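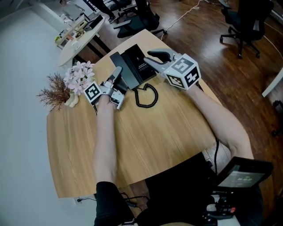
Desk phone and handset on a round table

Does a phone call count as an attendance day under the hybrid schedule?

Posted by rarasby_parent, Sep 7, 2021

My son is in seventh grade at Rarasby Middle and we picked hybrid. He goes in four days and is home on the fifth. Our internet is bad, and last week he couldn't get into the morning meeting, so I called the front office and they said fine, he's marked present. Now I have a letter saying he has an unexcused absence for that same day. The letter says 7 of these means a meeting with the district. Who do I talk to, and is there a form?

Gianni Mazza
There is a form. It's called a remote day correction and you get it from the attendance clerk, not from the teacher. You put down the date, the time you called and who you spoke to. If you don't remember the name, leave it blank and they can look at the call log.

The reason this happens is that the office and the homeroom teacher keep separate records. The office marks the call, but the letters are sent from what the teacher enters in Vestov. If the teacher doesn't see him in the morning meeting by the cutoff, he goes in as absent - and the office note doesn't change that until someone fixes it by hand.

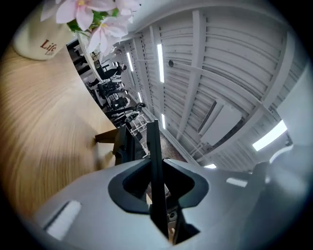

Turn it in within ten school days of the letter. Keep a copy. Mine took two weeks to clear last March and I got a second letter in between, which I was told to ignore. I'd also email the homeroom teacher now so it doesn't happen again the next time your connection drops.

mom_of_3_sjoberg
we had this at Sjöberg Elementary too. just call them again, they fixed ours over the phone

Aleksi Lindqvist
Gianni has it right for the middle school. The elementary buildings do it differently, so a call may not be enough for you. Also ask about a hotspot. The district had 166 left to lend when I picked ours up, and you only need to show a student ID. The pickup desk is at the Foltier Street office, side entrance.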